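Mustov Teleop Kit -- two-arm hand control for the simulator and the bench

Hi, I'm Henok Weldu, and I look after the Mustov here at Prusik. I also wrote most of this page, so if something's unclear, blame me and send a note!

The Mustov is a pair of handheld controllers plus a wrist tracker for each side. You move your hands, the two robot arms move with you, and everything you do gets saved as a demonstration you can train on later. You can drive real arms with it, but I'd start in the simulator (it's called Rainer, and it comes with the kit) because you can drop a can 300 times and never have to crawl under the bench for it.

Shelves are my favorite practice task. They're tight, there's a board over your knuckles the whole time, and the low round cans are a real pain to get under. I usually tell people to slide one finger beneath the edge, tip the can a little, and then bring in the thumb -- slowly!

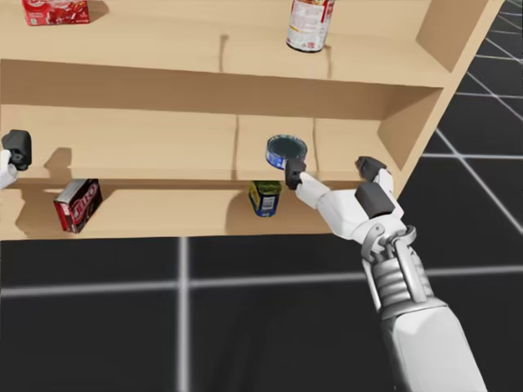 Shelf task in Rainer: right hand working a finger under the short can, left gripper just reaching in.

Each controller has a trigger for closing the hand and a thumb slider that scales your motion. Turn the scale down near the shelf and a big sweep of your arm becomes a small nudge at the fingertip. There's a clutch button too, so you can freeze the arm, put your elbow somewhere comfortable and carry on. Seraina Lehner on our software side fought hard for that button, and after one long afternoon of recording I was very glad she won.

What's in the box: two controllers, two wrist trackers, a base station, 4 meters of cable and a Rainer license for one computer. Each controller weighs 345 grams with the strap on. A full charge gets me through almost a whole workday.

The kit is $588. Spare straps and trackers are sold separately. If you already have the older Vatemham trackers, they'll pair fine, but you need the March firmware or the left one drifts.

Questions about mounting or arm support go to Mervyn Penrose at the Prusik help desk. For anything about recording demos, ask for me.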